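Robotic fruit handling at the Bolton packing house

Robotic fruit handling at the Bolton packing house refers to the partial automation of sorting and tray loading at a fruit packing site operated by Moten Produce in the town of Bolton. The program covers gift boxes, fruit bowls and prepared catering orders, a part of the business that had been done by hand since the site opened. It is often cited in regional trade writing for its effect on job grades and shift patterns, which changed more than the number of people employed.

Background

Moten Produce packs apples, pears and citrus for wholesale and catering customers. Bulk grading at the site has long used water flumes and optical sorters, but these machines deliver fruit into bins and cannot place a single apple in a dish. Placing was the task of the bench crew, 32 people on two shifts at the time the program was approved. The work was repetitive and done standing. The most common complaints on site health forms were wrist strain and sore shoulders, and turnover on the late shift was high.

The Titlow cell

The work cell was supplied by Titlow, an integrator of light industrial equipment. Each cell consists of two robot arms mounted along one side of a flat table, each ending in a gripper with two fingers. The arms share a controller, and either arm may pick, place or hold. Six cells were ordered. Before delivery, every motion program was built and checked in simulation, a practice that continues for each new box layout.

Simulation is used mainly to settle grip height and finger opening. An apple held too low tends to roll when released, and one held too tightly will bruise under the skin, a fault that may not show until two days later. Test runs therefore use fruit models of different shapes, including lopsided ones.
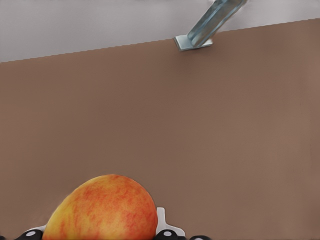

The grip force limit is set separately for each variety and stored with the order. Operators can lower the limit at the table but cannot raise it without a supervisor code. This rule was added at the request of the bench crew, who had seen bruised fruit returned from customers and charged against their line.

Placement tasks

A standard order is defined by its containers and by the item assigned to each. Containers may differ in width and depth, and the program treats them as separate targets with their own approach angle. Shallow plates allow the fingers to open fully at release. Deep bowls do not, and the fruit has to be let go from slightly higher or lowered at a slant.

The two arms are normally given one side of the table each, and the middle is treated as a shared zone. Only one arm may enter it at a time. When an order needs a single item, the second arm waits open on its own side - a setting that uses more floor time but avoids a reset between orders. 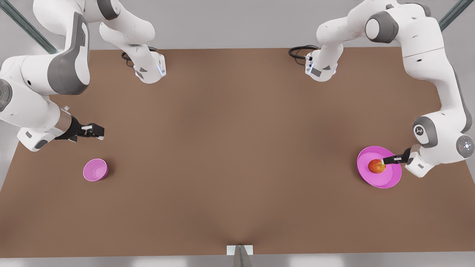

Simulated two-arm placement task, with an apple on the wide plate at right and the small bowl at left empty.

Effects on staff

No bench jobs were cut in the first season, under an agreement signed before the cells arrived. Later reductions came through unfilled vacancies. The remaining posts were divided into three grades: bench packer, cell operator and layout technician. Bench packers still handle soft fruit, ribbon work and any order with mixed wrapping. Cell operators load containers, clear faults and check finished trays. Layout technicians prepare new orders in simulation and release them to the floor.

Training for the operator grade is given on site and ends with a practical test. The technician grade proved harder to fill from within, and the first holders of the post were hired from outside. A second course, held in the quiet period beginning in February, was opened to packers with no computer background.

The change in pace has drawn mixed views. Operators report less strain in the arms and hands. They also report more time alone, as one person now tends a table where four once stood and talked. Fault alarms arrive without pattern, and breaks were at first hard to take. A floating operator was added to each shift to cover them.

Output

A cell loads up to 400 trays per shift on simple layouts. The site record for a hand crew of four is 546, set during a holiday rush, and hand crews remain faster on short or unusual orders. Cells are assigned mainly to long runs of a single layout.

See also

Ngô method (fruit grading)
Collaborative workspace
Repetitive strain injury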